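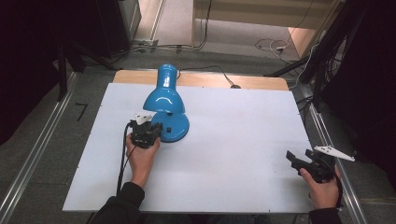 # Replacing the cord on a small lamp

A stiff or cracked cord is the most common fault in an older desk or table lamp, and it takes less than an hour to fix. These steps cover lamps with a metal or plastic base and a single bulb. Don't use them for halogen lamps with a transformer.

## What you need

- 6 feet of two-wire lamp cord, 18 gauge
- A screw-on plug
- Wire strippers
- Small flat and Phillips screwdrivers
- Masking tape

## Steps

1. Unplug the lamp and take out the bulb.
2. Turn the lamp over and peel back the felt. Most of it is held with weak glue and can go back on later. Some bases have screws under the pad.
3. Open the socket. On most brass shells you press near the switch and pull. Plastic ones usually unscrew.
4. Take a photo of the wiring, then loosen both terminal screws and free the old wires.
5. Tape the new cord to the end of the old one, butt to butt, and pull it through slowly. If it sticks at a bend, back up an inch and try again – don't yank it.
6. Split the top 2 inches of the new cord and strip 3/4 inch from each wire. Twist the strands clockwise.
7. Tie an underwriter's knot if the socket has room for one.
8. Hook the ribbed wire around the silver screw and the smooth wire around the brass screw. Tighten both.
9. Fit the plug. The ribbed wire goes to the wide blade.

If the switch is in the base, the smooth wire runs through it on the way to the socket. Label those leads with tape before you take anything loose.

## Checking your work

Tug lightly on the cord at both ends. No bare strands should show outside the screws. Put the bulb back, plug in, and leave the lamp on for roughly 13 minutes. If the plug or the cord feels warm, unplug it and redo the connections.

Glue the felt back last.

*Step 7 was added in July after a note from Fikri Wuisan.*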